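Small Apparel Retail, Unit 4: Writing Item Listings for Printed Clothing
Handout prepared by Yee-man Tam. Please read before the February session.

In the last unit we spoke about choosing blanks, which means the shirts and caps before any print is on them. Now we look at the listing, the text that the customer reads before she decides to order. Many small shops spend a lot of care on the artwork and then write the listing in two minutes. The result is returns, and returns of printed clothing are expensive, for the reason that a printed shirt with a wrinkled bag cannot always be sold again as new.

4.1 What the first line must do

The first line names the garment, the fabric and the cut, in this order. "T-shirt, combed cotton, straight cut" is dull but it is correct. The name of the design comes after. Po-yen Wan, who kept the Momham shop in our case study, used to put the design name first, and customers wrote to him asking if "Night Rider" was a shirt or a poster.

Do not write "one size fits most" unless you also give the measurements of the garment laid flat. For a tank top, give chest width and body length. For a cap, give the smallest and the largest setting of the strap.
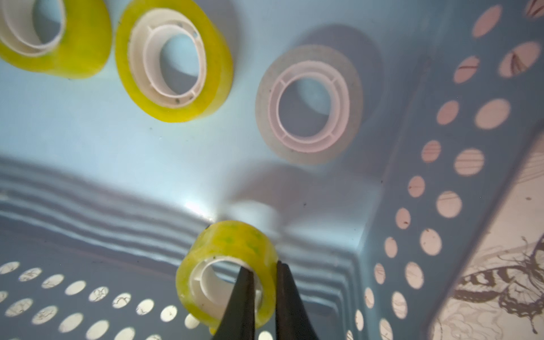
Fabric words are used loosely in this trade, and you should be stricter than your competitors. "Combed" means that the short fibers were taken out before spinning. "Ribbed" describes the knit, so a shirt can be both. If you are not sure which word applies, ask the supplier and write the answer on the item sheet. The color name also belongs on the sheet, and it should be one that a stranger would understand: the basket in the photo is pale light blue, and a customer who reads "light blue" will expect something near to that, while a customer who reads "Arctic" may expect white. You may keep a fancy name if the supplier uses it, but put the plain name beside it in parentheses.

4.2 Where the print is

State the position of every print. The usual terms are center chest, left chest, full front, full back, and sleeve. Left and right are always from the side of the person wearing the shirt. This is the most common mistake in student listings, so please check it again before you hand in your work.

State the method also. Screen print, transfer and embroidery feel different in the hand and they need different washing. The Zilumgate listing that we read in class said only "logo on front." It was embroidery, and the shop could have asked a higher price if it had told the customer. 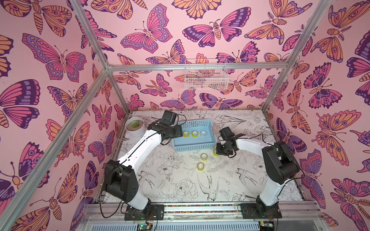
When a garment has prints in two positions, describe the larger one first. A back print with a small logo on the left chest should be listed as "full back print, small logo left chest." Customers look for the large design, and the small logo is an addition to it.

4.3 Length of the text

For this course the upper limit of one listing is 3000 characters, including the size table and the washing instructions. Most good listings are much shorter. If you find that you are close to the limit, look for sentences which praise the product without giving any information. "Great gift idea" can stay one time on the page of the shop. It should not be in every listing.

4.4 Patterned goods

An all-over print is different from a placed print. On a placed print the customer can expect the same result on each shirt. On an all-over print the fabric is cut from a long roll, and the motifs fall in different places on each piece. Write this clearly in the listing: "Pattern placement varies." Give also the size of the largest motif, because a large motif on a small shirt may be cut by the seam.

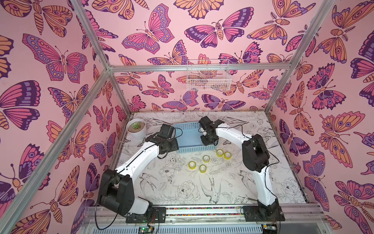 Butterfly motifs in several sizes and at different angles on a pale pink background.

For the Chuang scarf listing, compare the first version and the revised version on the course page. In the revised version the repeat of the pattern is given and the ground color is named before the motif colors.

Assignment

Choose a garment from the Trirley catalog and write a full listing for it. The catalog has 11 garments, and the two plain caps are not permitted for this assignment. Hand in the item sheet together with the listing. Work without an item sheet will be returned for completion.

Reading for next time: the chapter on exchanges and size complaints, first half only.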